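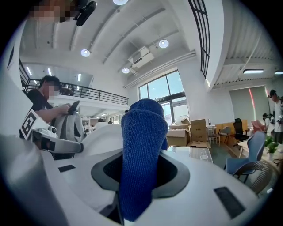 Ticket 666, hand-held gripper, jaws slow to open
Opened by Cristian Ticona, 18 June 2021
Site: Woltgate, upstairs bench and main hall

Hi all, sorry for the long write-up, but I would rather you had everything in one place. The Trarum gripper has started dragging when the trigger is let go. Closing is fine, nice and crisp, but on the way back it hesitates at about the halfway point and then jumps the last little bit. We first noticed it after 156 cycles in the morning check, and by lunch it was doing it nearly every time.

What I have tried so far, bless it:
- Wiped both finger pads with a damp cloth and let them dry. No change.
- Took the housing off (mind the short screw at the back, it loves to roll away) and blew out the slot. Got some blue lint out of it, and the motion was better for maybe ten minutes.
- Swapped in the spare return spring from the Fosgate kit. Same hesitation, same spot.
- Re-ran the marker calibration, in case the width reading was lying to us. It came back clean.

I haven't touched the linkage pin, and I'd love a second opinion before I do!

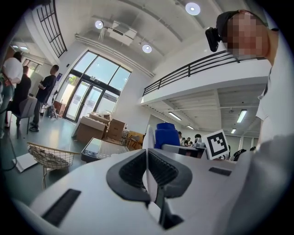

Roswitha Albers wrote back that the pin was where she would go next, and that the new spring should stay in for now. Ours did the same in December, she added, and a drop of the light Diekmann oil on the pin sorted it, but please keep it well away from the pads.

Thanks so much, will oil it after the 26-cycle warm-up and post the readings. Leaving this open.
Cristian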